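Moving an under-11s rugby league side up to full contact tackling: how do we bring on the nervous ones?

Posted by Marjorie Oakley in Junior and Community Rugby League

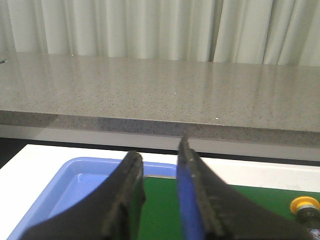 Hello all, I've been reading this board for a couple of seasons and have finally plucked up the courage to post something. I help run the under-11s at Tunolness, which is a small club with one decent pitch and one that slopes so badly the kids call it the ski run. I took the side on when my youngest started and somehow I'm still doing it although he has long since gone off to play basketball!

My trouble is tackling. We have a lovely bunch this year, very quick, good hands, and when we have the ball we look a proper team. When we haven't got it we are dreadful. We went over to Prakham in September and their big lads simply ran straight down the middle of us, and I could see four or five of ours turning their shoulders and grabbing at shirts as it went past. One of them had a bump on the cheek last year from getting his head on the wrong side and he has been wary ever since, and I think it has spread a bit, the way these things do with children.

I have tried tackle bags, which they love, and they thump into them like heroes. Then I put them one on one against each other and it all disappears. I have also tried pairing the nervous ones with the confident ones, and I'm fairly sure that made it worse.

We train Wednesday evenings for an hour and a bit, with one other coach and usually a parent or two who don't mind getting muddy. I've done my basic coaching course, but it was a while back. I don't want to frighten anybody off the game, and I also don't want them going into matches without being able to look after themselves. How have other people gone about it? Does it come with age, or is there something I should be doing week by week? Any drills gratefully received, and sorry this has gone on so long.

Marjorie Oakley

Witold Makowska
Club coach, 166 posts

Hello Marjorie, and welcome. Please don't apologise for the length, you should see some of mine.

I have coached juniors for 15 years at various ages and I have had this exact team at least three times. I think your bags are part of the trouble. A bag stands still, it's soft, and it lets a child run in from five metres with his head down and feel marvellous. I still use them, but only for the last few minutes as a treat.

What I would do is go right back to the ground and build up, and I'd give it a good six weeks without worrying about the scores at all.

Start with both players on their knees, facing each other about an arm's length apart. The ball carrier just leans and shuffles forward on his knees. The tackler puts his cheek against the side of the hip or the ribs (we say "cheek to cheek", and they giggle about it for a fortnight and then never forget it), wraps both arms, squeezes and rolls him over. There's hardly any height to fall from and they soon find out that it doesn't hurt. Do it on both shoulders from the very first night. Every child has a side they prefer, and the other side is where your lad's bumped cheek will have come from.

When that looks tidy, keep the tackler on his knees and let the carrier walk past, not at him but past him, a foot or so to one side. Then the tackler comes up to a crouch. Then both are on their feet with the carrier walking, and after that a slow jog. If you find that somebody has gone stiff, drop that pair back a stage and don't make a fuss about it. I move two or three pairs at once so that nobody is singled out.

The head is the thing I'd nag about above all else. Eyes open, chin off the chest, looking through the eyebrows, head behind or to the side and never across the front of the carrier. I stand where I can see the head and ignore everything else, and if the head is right I say well done even if they missed the tackle completely. Small steps with the feet as well, getting the front foot in close. Most of the shirt grabbing you describe is really a feet problem. They stop a yard too far away and then all they can do is reach.

As for pairing, match them by size and by confidence, as near as you can. Two nervous ones together will be quite gentle with each other and that's just what you want for now. The confident lads need somebody who will test them in any case.

Once they are going nicely I play a little game in a narrow channel, five metres wide and ten long. One carrier, two tacklers, and the tacklers have to talk to each other before they go in, low man and high man. (Not too high, of course. Keep it at chest and below, and do look up the current rules for your age group before the season gets any further on, as the heights and the formats have been changing and what we both learned on our courses may well be out of date.) Having a friend beside them makes an enormous difference to the timid ones. Half of defending at that age is not feeling you're on your own out there.

One more thing and then I'll stop. With the boy who had the knock, have a quiet word with him and his mum or dad away from the others. I had a girl called Cieślak, as tough as anything you'd ever meet later on, who wouldn't tackle on her left for most of a season. In the end I asked her what she thought would happen and she told me, very clearly, and we worked on that one thing for ten minutes before training every week. She's playing open age now and I wouldn't fancy running at her.

Let us know how you get on. It does come, but it comes in fits and starts, and they'll have one awful match in the middle of it that makes you want to pack it in.

Bradley Bickerstaff
New member

They all get there in the end, I wouldn't worry. We just used to play bulldog when I was a lad and that sorted us out. Get them gumshields if they haven't got them, a good fitted one from the dentist. My nephew has a Plaltedex one and he chewed right through it but that's him.

Liên Võ
Parent and team helper, 200 posts

Hi Marjorie! I'm not a coach, I only do the kit and the oranges and shout a lot, but my daughter was one of the nervous ones so I thought I would put in a word from the other side of the rope.

Witold's way is very close to what our coach did with them, and it worked well for her, although I'd say it took longer than six weeks, more like until after Christmas. I would be a bit careful with bulldog, Bradley, sorry. Our club stopped it at training as there are too many bodies coming from too many directions and the little ones got flattened from behind, and those were the very ones who needed bringing on.

What helped mine the most was something very small. The coach started counting tackles that were tried as well as tackles that were made, and read both out at the end in the huddle. She had gone the whole of the previous season without hearing her name once in that huddle, and suddenly there she was with four tries at a tackle. She was full of it all the way home in the car and told her gran on the phone as well.

The other thing is us lot, the parents. Some of the groaning on our touchline when a child missed one was awful, and I include myself! The coach wrote a nice short message to all the families at the start, saying what they were working on and asking us to cheer for a good go at it. It was a bit awkward for a week or two but people got the idea, and the children stopped looking over at the side after every mistake.

Also, and this may sound daft, check the shirts. Ours were so big on the smaller ones that there was a whole handful of cloth to grab, and of course if there's cloth there they'll grab it. We had them tucked in for training and it did seem to get the arms round properly.

Good luck to Tunolness from all of us, and if you ever want a friendly against a team that is also learning, send me a message. Our pitch is flat, I promise.

Marjorie Oakley

Thank you all so much, I've read these out to my fellow coach over a cup of tea and we are starting on our knees this Wednesday. Witold, I had never once thought about which shoulder they were using and now I can't stop thinking about it. Liên, I would love a friendly, message on its way to you. Bradley, the gumshields are all in hand, though I'm told one has already been in the dog.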